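I went to the small press fair at Drallport today, Sun 8 December, and came home with a rucksack so full that the zip gave up before the station. I'd missed the July one, so I had some catching up to do!

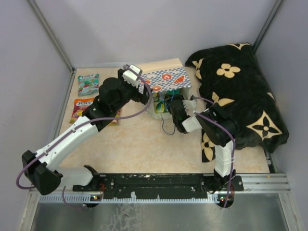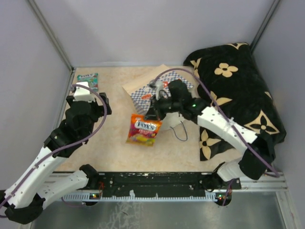

## The hall

There were 57 tables this year, mostly horror and weird fiction, with a bit of crime along the back wall. I did one full lap without buying anything (a personal record), then went straight back to the Testesska table, because I'd been thinking about their ghost story anthology for the whole of that lap. It's a lovely fat thing, 305 pages, with a cover the colour of old tea. The editor let me stand there and read the first story nearly to the end. It's set in a lighthouse shop out of season, and I had to be told twice that other people wanted to get past.

Staser had brought their chapbooks, signed and numbered in runs of 50. I bought 2 - one about a drowned choir, one chosen purely for its title, "The Aunt Beneath". I read the choir one over a cheese roll and it's terrific, all damp hymn books and people not quite meeting each other's eyes. The ending is a touch rushed, but I'd happily read a whole novel set in that village.

## The readings

Upstairs, and very cold. Ruppert had three of their authors on, and the middle reading was the best thing I heard all day: a quiet, nasty piece about a man who keeps getting somebody else's birthday cards. You could hear the radiators ticking. The question session afterwards drifted on to paper prices and never came back, though I rather enjoyed that too.

I missed the panel on novellas as I was in the queue for tea. Next time I'll bring a flask, and a second bag.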